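The Handover File

Flat 64 was to be handed back to Zedside at noon, and Brijesh Garg began the final inspection at the front door, as the tenancy guide required.

He had the guide in a plastic sleeve. It ran to nine pages and assigned a code to each surface. D1 was the door, outer face. D2 was the door, inner face. He wrote "sound" beside both and moved on to the hall floor, which had one scratch, 95 millimeters long, already noted at move-in. He measured it again. It had not grown.

The kitchen took most of an hour. He pulled out each drawer to its stop and pushed it home. The third drawer caught on its left runner, as it had for six years, and he recorded this under "function, minor." The tap closed. The extractor ran at two of its three speeds. He had learned to cook on the middle one.

In the bedroom he read the meter on the radiator and wrote down 409. The June reading had been 388. Lena had taken that one, and her four had been crossed out and written again as an eight, so that the last two digits leaned against each other. He copied her figure into the column for previous readings. The form had no field for who had taken it.

She had left in the summer with two suitcases and the better of the two lamps. The guide had a section on changes in household, and he had completed it at the time. Malis, the property agent, had sent back a stamped copy and a new key agreement with one name on it.

The living room was the last room. He did the ceiling, then the sockets, then the walls in the order north, east, south. The west wall was mostly window, and the window had its own page.

W1, glass. He checked for chips with a flashlight held flat to the pane. None. W2, frame, dark gray. No loss of finish. W3, seals. He pressed them with a thumb at intervals, all the way around. W4, sill, white.

He stopped at W4. The guide asked for the condition of the sill on the date of inspection and, where available, a photograph from an earlier date for comparison. He went through the folder on his phone. Most of the window pictures were useless, taken at night or with the blind down. One was from the green part of the year. 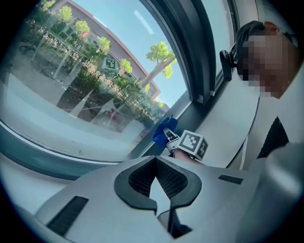

W4, sill, with courtyard side. Earlier date.

He enlarged the white strip under the glass. It was bright and told him what he needed. Then he moved the picture up, past the shrubs with their small white flowers, to the row of round trees along the long building. Lena had named the taller one, the one that stood apart and leaned, Prastaslow. She had never said where the word came from. He had looked it up once in three languages.

Outside the trees were bare now. He wrote "no change" beside W4.

Mrs. Urbonaitė from the agency arrived at noon with her own copy of the guide. She went through the rooms faster than he had. At the window she ran a finger along the sill and turned a page.

"Anything to add under remarks?" she said.

He took the pen. The box for remarks was four lines deep. He wrote "third drawer, left runner," signed under it, and entered the date, 3 January 2018. Then he took the keys off the ring, both sets, and laid them on the sill for her to count.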